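ファンに直接売るという仕事　コメディアン、ラジア・ドゥラニの新作公演をめぐって

2022年2月25日

当サイトでは、閲覧の改善のためにクッキーを使用しています。引き続きご覧になる場合は、クッキーの使用に同意したものとみなします。

ラジア・ドゥラニの新しい公演「ゴンダル」は、テレビでも大手の配信サービスでも見ることができません。見る方法は一つだけです。彼女自身のサイトへ行き、料金を払い、映像のファイルを自分のパソコンに保存します。コピーを防ぐ仕組みは入っていません。友人に渡そうと思えば、渡すことができてしまいます。

私は最初、この方法を少し心配しました。私の国では、映像は無料で手に入るものだと考える人がまだ多いからです。日本に来て長くなりますが、この考えは私の中にも少し残っています。けれども、ドゥラニの意見は違いました。

「買う人は買います。買わない人は、鍵をかけても買いません。それなら、買った人に面倒をかけないほうがいいです」

取材はオンラインで、通訳を入れずに英語で行いました。この記事の日本語は私が訳したものです。彼女の話し方は舞台の上よりもずっと静かで、質問のあとに長い間がありました。その間が怖くて、私は何度も次の質問を早く言ってしまいました。録音を聞き直すと、恥ずかしいです。

■小さな劇場を選んだ理由

「ゴンダル」は、178席の劇場で収録されました。前の公演では926席のホールを使いましたから、とても小さくなったことになります。人気が落ちたのだろうと書いた批評もありました。

本人の説明では、理由は音だそうです。広いホールでは、客の笑い声が舞台に届くまでに少し時間がかかります。演者はそれを待って次の言葉を言います。小さい劇場では、待つ必要がありません。言葉と笑いがほとんど重なり、ときには笑いのほうが先に来ます。

「前の作品を家で見たとき、自分がずっと何かを待っている人に見えました。バスを待っている人のようでした」

私はこの言葉を聞いてから、前の作品をもう一度見ました。たしかに、そのように見えます。一度気がつくと、もう前と同じようには楽しめません。少し損をした気持ちです。

収録と編集の責任者は、マハム・スームロです。二人は学生のころからの知り合いで、最初の仕事は、地方の食堂で行った短いショーの記録だったといいます。スームロは、編集で笑い声を足すことを一切しません。反対に、笑いが起こらなかったところも切りません。「ゴンダル」の中ほどに、叔母の結婚式についての長い話がありますが、あの話の途中で、客席は本当に静かになります。ドゥラニは水を飲み、「これは来年、面白くなります」と言って先へ進みます。普通の作品なら消される場面です。私はここがいちばん好きです。
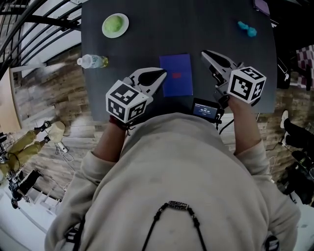

■お金の流れ

制作の費用は、ドゥラニとスームロの2人が自分たちで出しました。金額は教えてもらえませんでした。ただ、前の作品を出した配信会社フォコメッティから受け取ったお金の大部分を使った、ということです。

フォコメッティとの契約では、作品の権利は会社のものになりました。ドゥラニはそれを悪い契約だったとは言いません。当時は名前を知ってもらうことが必要でしたし、会社は宣伝もよくしてくれたそうです。しかし、契約のあとで、自分の話の一部を自分のサイトに載せたいと頼んだとき、返事が来るまでに13週間かかりました。返事は「できません」でした。

今回の販売には、プラニクスという小さな決済サービスを使っています。音楽家の間では前から知られているサービスですが、コメディの作品を扱うのは初めてに近いと担当者は話していました。手数料は売り上げから引かれ、残りは次の日に作り手の口座に入ります。この「次の日に」というところを、スームロは何度も強調しました。会社を通した仕事では、お金が入るころには、何の仕事のお金だったかを忘れてしまうことがあるからです。

もちろん、問題もあります。発売の夜、サイトは長い時間開けなくなりました。問い合わせのメールには、ドゥラニが自分で答えました。パスワードを忘れた人、カードの番号を間違えた人、それから、映像は買わないが自分の考えた冗談を読んでほしいという人もいました。

「最後の人には、いちばん長い返事を書きました。あまり面白くなかったので」

このような仕事は、以前なら会社の人がしていたものです。直接売るということは、舞台の外の仕事も全部引き受けるということでもあります。スームロは編集の途中で、請求書の書き方を覚えなければなりませんでした。二人とも、次は人を一人雇いたいと言っています。 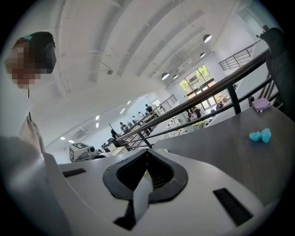
それでも、ほかの演者からの相談は増えているそうです。スキシコという名前で活動している若い二人組は、もう同じ方法で短い作品を出す準備をしています。ドゥラニは彼らに、値段を安くしすぎないようにと助言しました。安い値段をつけると、客はあまり期待しないで見ます。期待していない客は、優しいけれども、よく笑わないのだそうです。この理論が正しいかどうか、私にはわかりません。ただ、私も安いチケットで見た舞台の内容は、あまり思い出せません。

一つ、聞きにくいことも聞きました。すでに名前のある人だからできる方法ではないですか、という質問です。ドゥラニはまた長い間を置いてから、そうだと思います、と答えました。大きな会社で顔を覚えてもらい、そのあとで自分の店を開いたのだから、順番が反対だったら誰も来なかっただろう、と。正直な答えだと思いますが、これから始める人にはあまり慰めになりません。スームロの意見は少し違っていて、客が二十人でも、その二十人の連絡先を自分で持っていることが大事だと話していました。この点について、二人は取材の間に軽い口げんかになり、私はしばらく黙って聞いていました。

日本語の字幕は、今のところありません。英語とウルドゥー語が混ざる話が多く、翻訳は難しいと思います。たとえば題名の「ゴンダル」は、彼女が子どものころ住んでいた通りの食料品店の名前で、話の中では、店の主人の名前にも、悪いことが起きたときのため息にもなります。字幕を作る予定はあるかと聞くと、6月の公演が終わってから考えるという返事でした。その公演では、あの叔母の結婚式の話をもう一度するそうです。静かになった部分は、まだ直していないと言っていました。

――――――
読者のコメント（3件）

mochi_radio
さっそく買いました。結婚式の話のところ、私も好きです。夫は水を飲む場面で一番笑っていました。

北の客席
直接販売は応援したいですが、海外のサイトにカード番号を入れるのが少し不安です。プラニクスは日本のコンビニ払いには対応していないのでしょうか。

たけのこ
前作の「バスを待っている人」、見直したら本当にそうでした。どうしてくれるんですか。

――――――
関連記事
・字幕で笑うことはできるか　翻訳者座談会
・小劇場の音響を聞きくらべる
・配信契約を読む前に知っておきたい言葉
・スキシコ、初めての単独公演を語る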